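We use cookies to improve your reading experience. Manage preferences | Accept all

Thaís Bezerra on bottles, bad days and hand-held data

July 4, 2025

14 comments | 37 shares

Thaís Bezerra has twenty minutes. She says so before I've sat down. There's a session going on next door at Preltus and she wants to get back to it before the second shift finishes the water.

"Not drinking it," she says. "Picking it up."

She runs data gathering for the Ulham project, which wants a robot arm that can tidy a table of mixed packaged goods. The arm itself is hardly in it yet. People do the work. They hold a gripper in the hand, with a camera on it, and go through the job the way they'd want the arm to do it. Reach, close, lift, put down, open. Stop recording. Again.

How many times? The target for the first round was 3000 examples. They started in May. By the end of that month they had 853 that anyone was willing to train on.

"We recorded plenty more than that. But you go back through them and somebody's hand is in the way, or they've set the bottle down and then nudged it after, with a finger. You can't have the finger. The arm doesn't have a finger."

The nudging comes up a lot. People are tidy, she says. They put a thing down a little crooked and they fix it, without knowing they did. So there's a rule now: if you nudge, say it out loud and the take gets tossed. Bezerra reckons she's the worst offender on the team.

Why hand-held at all, when there are arms in the building? Speed, mostly. She tried driving an arm by remote at a previous job and got 2 good takes in a morning. "Two! I was sweating." With the thing in your hand you feel the weight, you know when it's slipping, you don't have to think about elbows. The downside is people move like people. Too fast, for one. An arm trained on a fast wrist will try to be a fast wrist and it can't.

So they slow down. Some of them count under their breath. Bramwell is the name of the software that checks the takes for speed and she's got a few words about Bramwell that she asks me not to print.

I ask about the objects. Why bottles.

"Bottles are horrible. That's why." Clear plastic, you see straight through it to the table. The label is the only bit the camera can hang on to, and then you turn the bottle and the label's different. Small ones fall over if you look at them. And then bagged ones, where the shape you see isn't the shape you grab. The plastic crinkles and the light moves on it and the learner thinks it's a whole new object every time.

Her first batch was all neat. Bottle in the middle of the table, same spot, same light, same person. Learned it beautifully. Moved the table and it fell apart. She pulls a face telling me this — it cost them most of two weeks.

Now every set of 300 takes has to include a change. Different height, different side of the room, a different pair of hands. Left-handers are in demand. Cards and other flat stuff get left out on the table on purpose, becuase a real table has stuff on it, and a system that has only seen a bare one gets confused by a leaflet.

Do the failures go in? That's the argument in the building at the moment. Bezerra wants some of them. A take where the bottle slips and the person catches it and carries on, she'd keep. Others at Preltus want clean only. There's a side trial in the Mudley room with slips mixed in, no results she'll talk about. "Ask me in the fall."

What about the people doing it, is it boring? Yes. No pause there. Forty minutes on, then a break, and she won't let anyone do two shifts back to back any more. Tired people get sloppy in the same way over and over, and the learner picks that up faster than it picks up anything good. Hands drop. The approach comes in lower and lower through the afternoon. You can practicaly tell the time of day from the recordings.

She'd like more rooms. More kinds of bottle. A better way to throw out bad takes as they happen, so nobody has to sit through them on a Thursday night. Less talk about the size of the set and more about what is in it.

Then she's up, looking at the door. Last thing, I say, would she trust it with her own kitchen? "With the plastic. Keep it away from the glasses."
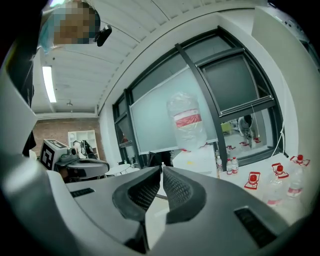
Brenda Dawber writes: I'd keep the slips too, but label them. We mixed ours in unmarked and the arm started letting go early, just so it could do the catch. Took ages to work out where it got that from. Would like to know if the Mudley trial is tagging the moment of the slip or only the whole take.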